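Lutow College, Hospitality and Tourism
Unit 6: Housekeeping and Room Inspection
Lecture notes, session 4: Inspecting a guest room before release
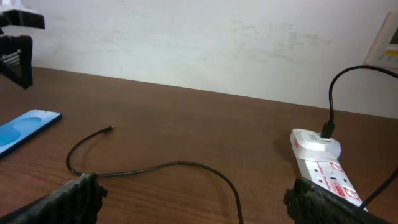 A room is released when the inspector signs it off and the front desk can sell it. Until then it is out of stock, whatever state it is in. Most of tonight's session is about the ten minutes between the attendant leaving and the signature. Inspectors who are new to the job look hardest at the bed and the bathroom and tend to pass over the walls. A pale wall behind a table is a common place to miss marks: the one in the photograph has faint grey scuffs and smudges scattered over it, more of them towards the middle and the right, and they would be easy to overlook from the door. Under our marking scheme that may be a grade 2 fault. Grades are explained in section 3.

1. Where inspection fits

The usual order in a mid-sized hotel is:

Guest departs, desk changes status to vacant dirty.
Attendant services the room, status becomes vacant clean.
Inspector checks, status becomes vacant inspected.
Desk may now allocate the room.

Some hotels leave out the third step for trusted attendants. This is called self-checking. The set reading by Prakash Kurup covers self-checking at the Skernmont, a hotel of 211 rooms, where attendants who had passed a trial period released their own rooms and the inspector sampled a share of them each day. Read his section on how the sample was chosen. The early version let attendants know in advance which rooms would be looked at, and he explains what that did to the results.

A small guest house will have no separate inspector. The owner or duty manager does the check, often while doing something else. The same sheet can be used, but leave out the columns for attendant number and return time.

2. The route round the room

Always take the same route. We teach clockwise from the door, finishing in the bathroom. Other colleges teach bathroom first. Either is acceptable in the assessment provided you keep to it in all the rooms you inspect.

Door and entrance: lock, chain or latch, evacuation notice, door hanger, light switch, carpet edge, smell on entering. Note the smell straight away. After a minute or two you will stop noticing it.

Wardrobe: hangers all the same type and facing the same way, spare pillow in its cover, iron cord wrapped, safe open and empty.

Desk or table: surface wiped to the far edge, stationery, kettle tray, lamp working, wall behind. Bend so that your eye is near the level of the surface and look along it towards the window. Cup rings and streaks of polish show at that angle and are very hard to see from above. Pull the chair out.

Window: curtains hang evenly, glass, sill, restrictor in place.

Bed: headboard, sheets, valance, underneath. Turn back one corner on every bed. The attendant should be told that this will happen.

Bathroom: extractor, grout, plughole, underside of the taps, back of the door, towels counted against the room type. Run the hot tap.

Work from high to low at each stop. Thaís Rocha, in her guest session last term, suggested sitting down once in the room, on the chair and again on the bed, and looking at what a guest would see from there. She finds most of her dust on lampshades this way. Add it to your route if time allows, but it does not replace any stop.

3. Grading faults

Grade 1: the room cannot be sold. Failed lock, no hot water, stained mattress, broken glass, any fault with the smoke detector. Telephone the desk at once and leave the room blocked.

Grade 2: the room can be sold, and the fault goes on the maintenance or deep-clean list with a date. Scuffed paint, chipped veneer, loose handle, worn carpet at the threshold.

Grade 3: the attendant can put it right in under five minutes. Missing teaspoon, hair in the shower, cushion the wrong way round.

The commonest mistake in last year's assessments was to give grade 3 to wall marks. If a mark comes off with a damp cloth it is grade 3. If you have tried a damp cloth on a small patch and it stays, it is grade 2 and needs paint or a stronger product. Do not leave an attendant scrubbing at emulsion. It produces a shiny patch that is worse than the mark, and the whole wall then has to be repainted.

A second common mistake was to write "wall dirty". Give the wall, the height and the extent: "desk wall, table height, light grey, one metre". The decorator will not be carrying your sheet round with you beside him.

4. Timing

Allow seven minutes for a standard double and ten for a family room. At the Trindade, which has 173 rooms, two inspectors share the building, and on a full changeover day each is expected to look at about 40 rooms before three o'clock. Work this out at seven minutes a room, then add the lifts and the walking. You will see why the inspection starts while attendants are still on the floor, and why the order in which rooms are stripped matters to the inspector as much as to the laundry.

Priorities when time is short:

Rooms for guests already waiting in reception.
Rooms with early check-in agreed.
Rooms next to each other on one corridor.
Everything else.

Long-stay rooms coming back into stock should never be hurried. Wear builds up slowly in them and the regular attendant has usually stopped seeing it.

5. Feedback to attendants

Speak to the attendant on the same shift, away from guests and away from the rest of the team. Say what the fault was and where. Give the room number. If the same fault turns up in several rooms, ask about equipment before you say anything about effort. A vacuum with a split hose will leave grit in every room on the floor.

Grade 2 faults are not the attendant's doing and should not count against them. An attendant who reports them should be thanked, and the report logged under their name. At the Relton these reports are read out at the morning briefing, and the number coming in has stayed high.

6. Before next session

Read Kurup, the Skernmont section, and make half a page of notes on sampling.

Complete one practice sheet on a room at home or in your placement hotel. Use the clockwise route and record the time at each stop. Ask permission before using a guest room.

Bring your draft for assignment 2 (1000 words, comparing inspector release with self-checking in a hotel you know). The hotel may be left unnamed. Room counts, staffing levels and shift times should be given.

The deep-clean calendar, held over from this session, will be taken first next time. Placement forms for March go to the department office by 4 pm on the closing day shown on the noticeboard.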